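# About Irance

We teach robot arms to pick things up. It sounds like a small job until you try it with a box of odds and ends, where every object wants to be held in its own way and half of them are lying under something else. That's the part we love!

Irance started with five people and one borrowed workbench at the back of a print shop. Lama Matar had spent years fitting robots into packing lines, and she was tired of rewriting the same program every time a customer changed the shape of a bottle. Lina Saliba came from the software side and had been reading everything she could find on systems that learn from examples. They met over a broken conveyor, got talking, and were still talking when the building closed.

Today we work out of one long room on the ground floor of the Dabbas building, with carpet on the floor and far too many cables. Come and see us if you're nearby. The kettle is on from 8 in the morning and most of us are at the bins by half past.

## What we do

A learning system needs examples, and lots of them. For picking, one example is one attempt: where the arm was, what the cameras saw, how the fingers closed and what came of it. We gather those attempts, check them, label them and hand them over in a form our partners can train on.

Some of our examples are guided. A person steers the arm through the whole pick, and the system gets to study how a human goes about it. Others are left to the arm, which makes its own guess and lives with the result. We keep the failed ones too. A grasp that slips is worth a great deal to a system that's trying to work out why, and our first collection (we called it Casport) was much weaker until we stopped throwing the bad attempts away.

Our current collection is called Omine. It has 1149 different objects in it so far, and it grows whenever somebody clears out a kitchen drawer. We have a shelf for new arrivals, and there's a bit of friendly competition over who can bring in the most awkward thing. Lina's bent whisk held the title for a whole winter.

## How a session runs

Each session lasts 12 minutes, then the bin is emptied and filled again with a fresh mix. We tip the objects in and leave them as they land. Tidy rows are lovely to look at, but a real warehouse tote never looks like that, and a system raised on tidy rows gets a nasty surprise on its first day at work.

The person running the session writes a short note at the end - anything odd, anything that got stuck, any object that should be rested or mended. Those notes are read out over lunch, and quite a few of our better ideas have come from them.

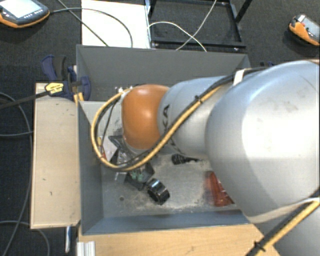 Choosing what goes into the bin together is a craft of its own, and we argue about it cheerfully. We want shapes and surfaces that ask different things of the arm. A glossy black ring throws bright reflections back along its rim, a see-through red object is a puzzle of another kind, and a small ridged piece with a tapered end has to be approached at a sensible angle. Put them in one grey bin, let the arm itself block part of the view, and you have the sort of example that we think is worth keeping.

## Who we are

Lama looks after the arms, the benches and everything that's bolted or clamped down. Lina leads on the data, from the first recording to the last check. Around them is a team of more than 5 operators, labellers and programmers, several of whom joined us straight from college and had never been near a robot before. Everybody takes a turn at running sessions, the founders included, and everybody takes a turn at labelling. We find that people label more carefully once they've steered a few picks themselves.

## Working with us

We share sample sets with colleges free of charge, and we're always glad to hear from research groups who need a particular kind of object or a particular kind of mess. Tell us what your system finds hard and we'll try to build a bin around it.

New operators start each September. You don't need a degree or any background in robotics - patience helps, and so does a liking for fiddly things. Send us a few lines about yourself and tell us which object in your house you'd least like to pick up with two metal fingers. Lama reads all of them.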